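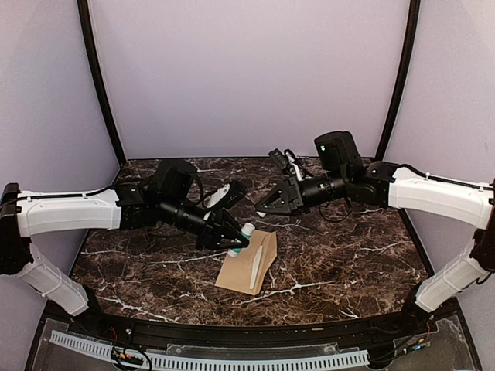 Packing small orders by post takes up most of a Monday at Bresent, and this page shows how we go about it. We sell toiletries and refills in small sizes, so nearly everything goes out in paper. The usual case is a small bottle and a tan kraft envelope, like the white and green one lying across its envelope on the brown marble-patterned top. Laid diagonally like that, a bottle takes up more of the envelope than it needs to. It should go in lengthways, cap first.

The notes were put together by Karlijn Desmet for the people who join us before the winter orders start. They were last changed on 10 Nov 2025. The older notes from June still hold for boxes, but the section on envelopes has been replaced by what you read on this page.

Envelopes
We keep two sizes. The small one takes a single bottle and the order slip. The large one takes two bottles, or one bottle and a bar of soap. Both come from Verhoeven in packs of 400, and the new packs are on the lower shelf by the door.

Creases and folds
Kraft paper creases as soon as it is handled, and a creased corner is fine to send. A tear is not. If the flap has been folded over the wrong way, flatten it with the side of your hand before you put anything inside. Envelopes that will not lie flat go in the tray for shop use.

Bottles
Check that the cap is tight and wipe the bottle with a dry cloth. Bottles from the Rutau range have a looser cap than the others and get a turn of paper tape round the neck. Leave the front label clear – customers do send things on as presents.

Slips
The order slip goes in after the bottle, printed side up. If the order includes a refill card, tuck it behind the slip. Cards are often missed on repeat orders, so read the slip to the end.

Sealing
Fold the flap once, press from the middle outwards and hold it for a moment. One strip of tape across the flap is enough for the small size. The large size gets two.

Weights
A small envelope with one full bottle weighs 274 g on our scales. Two bottles in the large size come to 644 g and go at the higher rate. Put anything heavier in a box.

Collection
Zundano picks up from the side entrance in the afternoon. Crates hold 35 small envelopes each, standing on their long edge – please don't lay them flat to fit more in. Anything that misses the van stays in the top crate and goes first the next day.

Questions about packing go to Karlijn at the front desk, or leave a note in the packing folder.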